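Tendora 植物染色笔记数据集

版本说明与数据卡
最后更新:2022年9月4日
维护:Iona Imrie
转录校对:Yvonne Sedgwick

简介

Tendora 收的是手写染色笔记。原件是4本线装本子,出自 Senitz 的一间家庭染坊,里面密密麻麻记着用什么植物、煮了多久、加了什么媒染剂、出来是什么颜色。我们一行一行转录下来,整理成1,440条记录,每条对应一次染色。做这件事真的太开心了!翻到洋葱皮那几页的时候,纸上还留着一圈黄褐色的水渍,估计是锅边溅上去的。

如果你喜欢植物染、喜欢颜色词,或者单纯喜欢看别人一百次试着把茜草染得再红一点,那这份数据就是给你的。研究者也欢迎,不过请先把“已知问题”那一节读完,里面有几个坑我们自己都踩过。

快速开始

下载之后解压,主表是 records.csv,UTF-8 编码,逗号分隔。用表格软件直接打开也行,但个别软件会把“1-2”自动变成日期,导入时请把 amount 这一列设成文本。

records.csv 主表
plants.csv 植物别名对照
mordants.csv 媒染剂对照
colour_terms.csv 颜色词表
notes.txt 转录时的零碎说明,写得比较乱,但很好看

主表字段

主表共9列。

record_id:记录编号,由本子代号和页码加行号组成,例如 B-031-04。
plant:植物名,保留原文写法。同一种植物在不同年份写法不一样,统一名称去 plants.csv 里查。
part:使用部位,根、皮、叶、花、果壳,偶尔是“全株”。
amount:用量。单位极不统一,有克,有“把”,有“一帽子”。
fibre:被染的材料,羊毛最多,其次是亚麻和棉,丝很少。
mordant:媒染剂,对应 mordants.csv 里的6种写法。
time:煮染时间,原文怎么写就怎么录,“一顿午饭的工夫”也照录。
colour_raw:笔记里的颜色描述,一字不改。
colour_norm:归并后的颜色词,由两人分别标注,再讨论定下来。

空值写作 NA。原文被涂掉、看不清的写作 ILLEGIBLE,请不要把两者合并处理。

转录方法

本子先逐页扫描,然后由 Iona 录第一遍,Yvonne 对着扫描件录第二遍,两份用脚本比对,不一致的地方坐下来一起看原件。最费劲的是染坊主人的缩写,“g.”有时候是绿,有时候是克,全靠上下文。有一页写着“g. g. 好”,我们看了一下午,最后定为“克数对,绿得好”,标了低置信度。要是哪位有更好的读法,快来告诉我们!

植物名也折腾了很久。笔记里有不少当地叫法,字典里查不到,Bloxham 的一个编织小组帮我们认出了好几个,其中“羊舌头”就是车前草。还没认出来的在 plants.csv 里留着问号,没有硬猜。

颜色词的归并

颜色是这份数据里最有意思的部分,也最让人头疼。笔记主人形容颜色从来不怕麻烦:“下雨前的苔”“隔夜茶”“铜壶擦到一半”。这些话都原样留在 colour_raw 里,一个字没动。归并的时候我们尽量往日常颜色词上靠,黄、橙、褐、绿、青绿、蓝、灰这些,再用“浅”“深”“偏灰”之类的词去修饰。
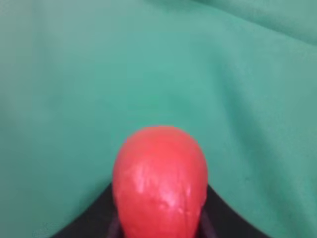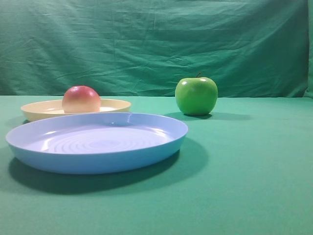
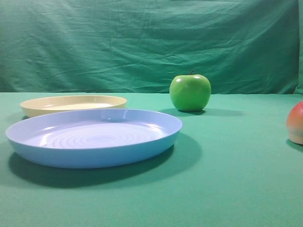
标注青绿这一档时,两个人的分歧比其他颜色都多。一个人说绿,另一个人说蓝,各有各的道理,而且隔一个星期再看,两个人可能都改主意了!我们后来定了条规矩:对照布样的时候,只看铺平、受光均匀的那一块,不看褶子里面。第二张里竖着的那块青绿色布就很典型,鼓起来的地方明显亮一些,褶子之间又沉下去,要是照着暗处给名字,多半会写成“深绿”;台面上铺得平整的那块绿布,颜色就好说得多。第三张里浅蓝色的盘子也一样,内侧受光的地方淡,外壁深一点,叫法随便一挑就差出一档。所以 colour_norm 里的深浅,一律按平整受光面的印象来定。笔记里凡是贴着小布头的,我们都按这条规矩重新标过一遍;没贴布头的,就只能相信文字了。

还有一点请留意:“青”这个字在 colour_norm 里不单独使用。它在中文里能管绿、能管蓝,有时候还能管黑,单用太容易误会,所以只出现在“青绿”和“青灰”这两个词里。原文是外文,译成“青”的地方,colour_raw 里附了原词。

媒染剂

mordants.csv 把笔记里的6种写法对应到通用名称。明矾最常见,铁、铜也不少,有几条写的是“老锅”,意思大概是直接拿铁锅煮,没另外加东西。这种情况我们保留“老锅”作为单独一类,没有并进铁里,想并的话自己改一下对照表就行,一行代码的事。

用铁的记录特别值得一看。同一种植物,加明矾是亮黄,加了铁就往橄榄绿和灰褐那边跑,笔记主人对此一直很着迷,有一年秋天几乎每一锅都分出一小碗来加铁试试。把 mordant 和 colour_norm 做一张交叉表,这个趋势一眼就能看出来,第一次跑出结果的时候我激动得给 Yvonne 打了电话。

适合用来做什么

颜色词研究,尤其是日常语言里怎样描述微妙的颜色差别。
植物染配方的整理和比较,给手工爱好者找灵感。
非标准计量单位的文本处理练习,“一帽子”“两捧半”这种。
手写笔记转录流程的教学。

Sumanthorpe 的一个周末染色班已经拿它当过教材,学员每人抽一条记录照着染,然后把自己的结果和 colour_raw 放在一起看。有人抽到了“铜壶擦到一半”,染出来大家围着讨论了很久,到底擦到哪一半。特别希望以后能看到更多这样的玩法。

不太适合用来做什么

请不要把它当成精确配方。水质、锅、火候都没有系统记录,照着做,颜色多半会有出入。也不要拿来推算色值,表里没有任何仪器测量的数据,colour_norm 只是两个人商量出来的词。

安全方面再啰嗦一句:笔记年代较早,有几条用到的媒染剂今天在家里处理并不合适,植物里也有带毒的。这些记录在 notes.txt 里做了标注,动手之前一定看一眼,染锅和做饭的锅分开用。

已知问题

B 本有几页装订顺序错了,页码以我们重新排过的为准,原页码写在 notes.txt 里。

time 列里“一夜”出现得非常多,但夏天的一夜和冬天的一夜显然不是一回事,原文没有日期的条目没法区分。

“核桃”有时指果壳,有时指叶子,part 列为空的时候请小心。早先的版本里我们默认填了果壳,后来觉得不妥,已经全部改回 NA。

同一锅染液反复使用的情况,笔记里通常写“接着用”,我们没有把它和前一条记录连起来。想分析二次、三次染色的话,需要按 record_id 的顺序往回找。

D 本末尾有一串只写了颜色没写植物的条目,看起来像是在给什么东西配色,也许是一条毯子。我们照录了,plant 列是 NA。

更新计划

十月打算把扫描件里的布头部分单独整理出来,和记录编号对上,方便大家自己判断颜色。plants.csv 里剩下的问号也会继续啃。如果时间够,还想加一份颜色词的中英对照,Yvonne 已经列了个草稿,光是“米色”底下就吵了三回。

参与

发现录错的字、认得出没认出来的植物、对某个颜色词有不同看法,都欢迎提出来。提的时候写上 record_id,最好附一句理由。颜色词的意见我们会攒起来集中讨论,回复可能慢一点,但每一条都会看。

如果你照着某条记录染了,请务必让我们看看结果!失败的也要,灰扑扑的那种尤其想看。

许可与引用

文字转录部分可以自由使用和修改,注明来源即可。扫描件仅供研究和教学,商业用途请先联系维护者。引用时写“Tendora 植物染色笔记数据集,Iona Imrie 与 Yvonne Sedgwick 整理”,并注明所用版本的更新日期。

致谢

谢谢 Senitz 染坊的家人把本子借给我们这么久,谢谢 Bloxham 的编织小组,也谢谢 Sumanthorpe 染色班那些手指头还是黄色就来写反馈的学员。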